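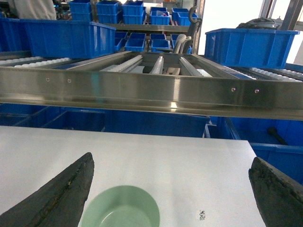

Figure 2.1 A two-fingered gripper above a pale green bowl, with the roller conveyor and blue crates behind.

Chapter 2
Watching a Robot at Work

In April 2026 a group of first-year students went to the open day at Gelodow, a packing and storage site near Sowerby. They were shown one robot cell for most of the morning. This chapter uses their notes, and we will come back to them in each section.

The host was Wendy Bloxham, the site's training engineer. She started with the gripper and left the arm until later. Her view was that visitors watch the arm because it is large, and so miss the part that touches the goods. She asked the students to write down what a gripper would need to know before it closed on a bowl. Most wrote "where the bowl is". Fewer wrote how wide it is, how hard it can be squeezed, or which part of the rim is clear.

The students also asked about the printed tag on the white table. Tags of this general kind give a camera a fixed point to measure from. Section 2.3 explains how.

The cell's software, Arkano, keeps a record of every attempted grasp. The students were given a printout covering 719 attempts, and it is reproduced at the end of the chapter. Of these, 354 were made with bowls and the rest with boxed goods. You will need the printout for Exercises 4 to 9.

Before you read on, look again at Figure 2.1. Write down two things that could make it hard to place the bowl in one of the crates. Keep your answers, as you will be asked to revise them after Section 2.4.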